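Poems losing their line breaks and indents after move to Witis
Status: open (re-opened)
Area: Editor / Poem block
Opened by: Libor Malý
Theme: Urban

Short version. Moved my poems over from Ilar to Witis. Every stanza break gone, every indent gone, and where I had wide spaces inside a line they're now one space. Poems read like parking notices. Need them back the way they were written. Keeping a log here as I go because the first ticket got closed while I was still typing in it.

What I have: 300 poems, exported from Ilar as one file. Import said complete, no errors. Urban theme, nothing custom except the font size.

What I expected: lines where I put lines. 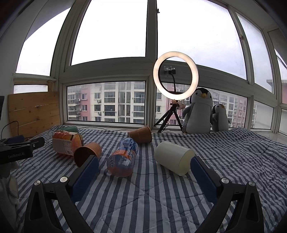

DRODAVECK, June 30, 2019

Starting over from the top, with notes this time.

First check. Opened the export file in a plain text editor. Spaces are there. Blank lines are there. "Orchard, Letting Go" has its stair-step indents, all of them, so Ilar exported fine and the file isn't the problem. Please stop asking me to export again.

Second check. Opened same poem in the Witis editor, Write view. Looks ok! Stanzas seperate, indents there. Hit Preview, everything slides to the left margin. Back to Write, still fine. Publish, flat.

So it's stored right and shown wrong. Or that's what I thought for the next hour.

Third. Switched theme from Urban to the default one. Stanza breaks came back. Indents did not. So that's 2 problems and not one, and I'd been treating them like one all along. Switched back to Urban, breaks gone again. Repeated it to be sure. Same.

Fourth. Tried a new poem typed straight into the editor, not imported:

the river kept its
 appointment
 I was late

Preview: indents held in the default theme. Flat in Urban. Imported poem with the same three lines pasted in: flat in both. So imported text is being handled differently from typed text. Wrote that on the back of an envelope and underlined it.

Fifth. Checked block type. Imported poems come in as Text block. Typed one, I had picked Poem block from the menu without thinking, habit from Ilar. Changed one import by hand from Text to Poem. Indents back in default theme. Ok!! Progress.

But changing block type resets the title to the first line. Lost "Vespers for a Kettle" as a title, it is now called "and again the small". Undo didn't bring it back. Retyped it. If I do all of them by hand I'm retyping every title, and I don't trust myself past the first dozen.

Reply from Witis support, pasted in here so it's in one place:

Hi Libor, thanks for the detail. Text blocks collapse extra spaces on purpose. Poem blocks keep them. The importer should have asked which one you wanted. Did you see a screen called "Import options" with a drop-down? Also please tell us if your poems have tabs or spaces at the start of the lines.

No, didn't see that screen. Went from Choose File straight to a progress bar. Maybe it was there and I clicked past, I was in a hurry, but I don't think so.

Tabs or spaces: both. Older poems are tabs. I used a different machine then. Everything after the April sequence is spaces. The wide gaps in the middle of a line are always spaces, I count them out when I write, they're breaths. A single space is not a breath. Sorry, that matters to me more than it probably does to the ticket.

Sixth. Deleted the import (all of it, gulp), ran it again on a smaller file. Copied 28 poems out of the big export, the whole of the river sequence plus the sonnets, saved as its own file. This time the options screen did show up. Drop-down said Text. Changed to Poem. Import complete.

Result in default theme:
- stanza breaks good
- space indents good
- breaths good
- tab indents gone, line starts at the margin
- titles good, all of them

Much better. Why the screen shows for a small file and not a large one I can't tell you. Support says they will look. Noted that the big file has a poem with no title right at the start, and the small one doesn't. Could be that, could be size.

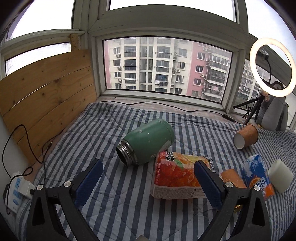

Seventh. Tabs. Went into the small file and replaced every tab with five spaces. Imported again. Indents all there, default theme. The older poems have a slightly deeper step than they used to, five is too many on a phone, the last lines of "Stairwell" wrap around and start over at the left, which looks like I meant it and I didn't. Went down to 3 spaces. Fits. Looks closer to the old page than the old page did, if that makes any sense.

Do the replace BEFORE import. Tried it after, in the editor, and find-and-replace in Witis doesn't see tabs, they've already been dropped by then.

Eighth. Urban theme. Still flat for stanza breaks. Everything else survives now, but the stanzas run together with no gap at all. A sonnet is fine with that more or less. The couplets are not. "Two by Two" is all couplets and it's now a solid brick, and the joke in the title is dead.

Looked at theme settings. Typography, Spacing. There's a slider, "Paragraph gap", set to zero. Moved it up to one. Stanza gaps came back on poems. Also put a gap after every line of the About page, where I'd used single returns for my address and so on. Can live with that, will rewrite the About page anyway.

Asked support: was zero the default? Answer:

Yes, Urban ships with paragraph gap at zero, it's designed for photo pages with short captions. We'd suggest the default theme for long poems, but the slider is the right fix if you like the look of Urban.

I like the look of Urban. Keeping it.

Ninth. Full import. Steps as I did them, in case anyone else comes off Ilar with poems:

1. Export from Ilar, one file.
2. Open in plain text editor. Give any untitled poem a title, even a dot.
3. Replace tabs with spaces.
4. Save as a new file. Keep the old one.
5. Import, and wait for the options screen. If it doesn't show, cancel.
6. Pick Poem in the drop-down.
7. Theme settings, Spacing, paragraph gap to one.
8. Preview the worst poem you have, the one with the most white in it.

Options screen did appear with the full file once the untitled poem had a title. So it was that and not size. Untitled poem is now called "." and I've decided I don't mind.

Went through them after. Not every one, I skipped the haiku. Found these still wrong:

- "Letter to the Upstairs Piano": the long dash at the end of line six turned into a question mark. Fixed by hand.
- "Salt": first line indented, shouldn't be. My fault, stray space in the original, been there for years and no one ever mentioned it.
- "What the Frost Said": epigraph is the same size as the poem. On Ilar it was small and in italics. Can't find a setting for it.
- Comments didn't come across. Not one. There was a long thread under "Salt" I'd like to have kept.

Comments reply from support: the Ilar export doesn't include comments, nothing for the importer to read. Fair enough. Copied the "Salt" thread out of the old page by hand and pasted it in below the poem as Text block. Looks a bit sad but it's there.

Epigraph reply: no separate epigraph style in the Poem block yet. Workaround is a Quote block above the poem. Tried it, Urban puts a thick bar down the left side of quotes. Too loud over four quiet lines. Left it as it was, same size, italics by hand.

What I still want fixed, please don't close until someone has answered these:

a) Importer should not skip the options screen just because the first poem has no title. Lots of poems have no title.
b) Tabs shouldn't vanish without a warning. "Import complete" isn't true if half the white space is on the floor.
c) Changing block type should leave my title alone.

Support marked (a) as confirmed, (c) as confirmed, (b) as "under review". Setting this to waiting on my side. Old Ilar pages stay up til (b) has an answer, have not cancelled there.

Also the search box finds "appointment" but not "apointment", which is how I spelled it in the river poem title. Fixing the title now.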